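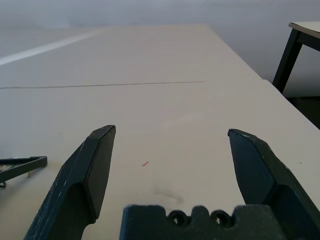
Six Hundred Rain Gauges: What We Learned Running Ots
Speaker notes, April 2021

Opening (keep it short, they just had lunch)

Say hello. Say who we are: Hoken, a small studio in Eltport that does names, websites and printed stuff, mostly for schools and museums. Then go straight to the question: who here checked the weather this morning? Hands up. Who measured it? There are usually one or two, and I love those people. Ask one of them what they use.

Ots is a rain-measuring project for kids in grades five through eight. Motik paid for the materials and lent us engineers for the video calls. We did the name, the mailings, the map and the weekly posts. Every kid got a flat-packed rain gauge in the mail, put it together, set it outside and sent in a reading each morning.

The numbers

We planned for 300 kits. We mailed 600. The sign-up form went out through the Eltport schools and filled so fast that we had to go back to Motik and ask for double, and they said yes the same day (pause here, it still makes me happy).

By the end of October we had 3661 readings on the map. Say the number slowly. That is a lot of kids in pajamas standing in wet grass.

What was in the envelope

Hold up the kit. Clear tube, printed scale, stake, one sheet of instructions, a sticker with the kid's station number. Pass it down the front row and get it back before the end!

The station number was the best idea in the whole project and it came from a sixth grader in the test group. We had planned to use first names and a color. She wanted a number, "like a real station." Kids signed their emails with it. They wrote it on their masks. One family painted it on the mailbox.
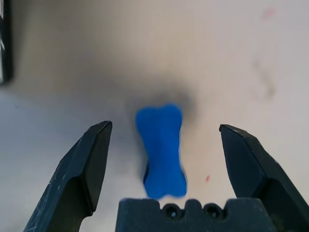
A blue bone on a pale tabletop.

The instruction sheet

We rewrote this sheet more times than anything else. First draft was two pages and had the word "meniscus" in the second line. Final draft is one side of paper, with drawings, and it says "read the bottom of the curve." Read both versions out loud, people laugh at the first one.

Mention the stake. Our early drawing showed the gauge next to a fence, so test families put it next to a fence, and the fence kept the rain off. The new drawing has it in the middle of an open yard. We added a balcony version for apartments after three parents wrote in during the first week. I wish we had thought of that ourselves.

Talking to engineers on camera

The Motik engineers did a half-hour call every week. Drainage, roof design, how a storm sewer gets sized. Most of them were nervous about it and they were wonderful. The calls that worked best started with a kid's reading: "Station 41 got more than an inch overnight, where did it all go?" Then the engineer shared a street map and followed the water downhill to the river. Chat went wild.

We asked every engineer to tell one story about getting something wrong. The culvert story is the one to tell if there's time. 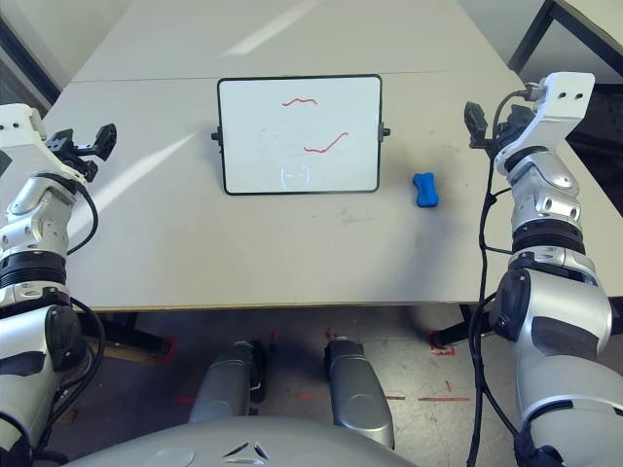
Posting about it

Keep this part practical, this crowd runs programs of their own.

Map first, faces later. We posted the rain map every week and let families decide if they wanted to send a picture for the page. Plenty did.

Zero is a reading. We had to say this over and over. Dry days got their own badge in week 2, and reports on dry days went right up.

Answer everything. Kids ask amazing questions. Does hail count? (Melt it, then read it.) What if the dog knocks it over? (Write "dog" in the notes box.) We got so many of those that "dog" became an official code on the map.

What I would change

Start earlier in the fall. Send a spare stake. Give teachers the spreadsheet on day one, a few of them built whole math units out of it and had to copy the numbers by hand, poor things.

Close

Put the map up and let it play through the month, day by day. Don't talk over it. Then take questions, and get the gauge back from the front row.

Comments

My daughter was in this and still goes out every morning with her gauge. Is the map staying up over the summer?

Great notes. We run a small after-school club and would love a copy of the one-page instruction sheet, especially the balcony version.

You skipped the culvert story at our session! Please post it.

Same question as above about the map. Also, ours cracked in the first hard freeze, so maybe tell people to bring it in.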